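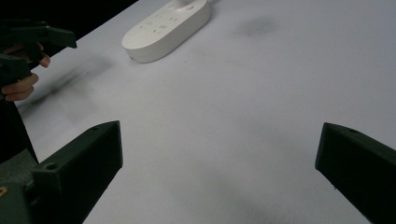
Plarnham table, top in pale grey, with a white base standing on it.

Fullix Plarnham Shared Work Table

Product group: Tables and work surfaces
Range: Plarnham
Supplied by: Fullix Contract Furniture
Page last revised: 11 July 2021

Overview

The Plarnham is a fixed-height table for shared use in libraries, colleges, council offices and similar buildings. It is intended for rooms in which the same table is used for reading in the morning, a staff meeting after lunch and an evening class later in the day. The top is plain, without drawers, trays or a modesty panel, and all four sides may be used for seating.

The table replaces the earlier Groltar, which is no longer made. Customers who hold Groltar tables should note that the two models differ in height and should not be placed end to end. Feet and top fixings for the Groltar may still be ordered through the spare parts desk while stocks remain.

Dimensions and weight

Length: 219 cm
Width: 114 cm
Weight of each leg frame: 13 kg
Number of leg frames: 2
Top: supplied in one piece
Feet: adjustable, for uneven floors

Customers are asked to measure doorways, lifts and stair turns before placing an order. The top cannot be folded or divided, and Fullix does not accept the return of a table solely on the ground that it could not be brought into the building. A paper template of the top, at full size, can be sent on request and laid out in the room.

Finish

The standard top is pale grey with a matt surface. It was chosen to reduce glare under ceiling lighting and to sit comfortably beside most existing wall and floor colours. A darker top is made to order and takes longer to supply. The leg frames are available in white or black.

Small differences in shade may be found between tables made at different times. Where several tables are to stand in one room, they should be ordered together, and the order should state that they are to be matched.

Delivery and assembly

Tables are delivered to a ground floor room unless other arrangements have been agreed in writing. The top and leg frames are packed separately. Assembly requires two people and the key supplied with the fixings. The top should be laid face down on a clean blanket, the leg frames attached loosely, and every bolt tightened only when all are in place. The table is then turned over by lifting both long sides. It must not be tipped on to one pair of feet.

After a week of use the bolts should be tightened once more. Fullix can undertake assembly at an additional charge, which will be shown on the quotation. Packaging is removed on the same visit if assembly has been ordered.

Orders for the autumn term should be placed early. Deliveries requested for November are usually the most difficult to arrange, as many institutions refit their rooms in that month.

Use in shared rooms

A clear space should be kept behind each chair so that other users can pass. Where wheelchair users are expected, the ends of the table offer the widest unobstructed approach, and chairs should be left away from at least one of them. The Kuroda stacking chair, also in this catalogue, fits beneath the top with its arms clear of the edge.

The table has no built-in sockets. Where equipment is to be used on it, leads should be kept clear of walkways, and connections should be made where they can be reached without kneeling on the floor. Responsibility for the testing of any electrical equipment remains with the building.

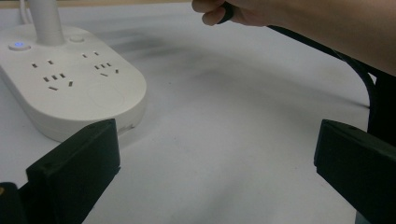

Lotte Hoekstra writes that her reading room has had the Plarnham in daily use since it opened, and that the size of the top has been its main merit: readers can spread out large maps without disturbing the person opposite. She would, however, have welcomed a clearer warning about the weight of the top, and asks whether felt pads can be fitted beneath the feet.

Felt pads are available for hard floors and should be ordered with the table. They are not suitable for carpet. The handling sheet supplied with each order gives the weight of the top for the finish chosen, and may be requested in advance.

Care and cleaning

The top should be wiped with a soft damp cloth and dried afterwards. A little washing-up liquid may be used for grease. Scouring powders, wire wool and wax polishes are not suitable and will leave shiny patches on the matt surface. Ink should be dealt with promptly. Hot dishes must be placed on a mat.

Tables should be lifted when they are moved. Dragging puts strain on the fixings and may mark the floor, and damage caused in this way is not covered by the guarantee.

Ordering

Please quote the range name, the colour of the top and frames, and the number of tables required. Orders from public bodies should be accompanied by a purchase order number. A sample of the top may be borrowed before an order is made and should be returned in the envelope provided.

Related items: Kuroda stacking chair; Plarnham side table; felt pads for Plarnham feet; Groltar spare parts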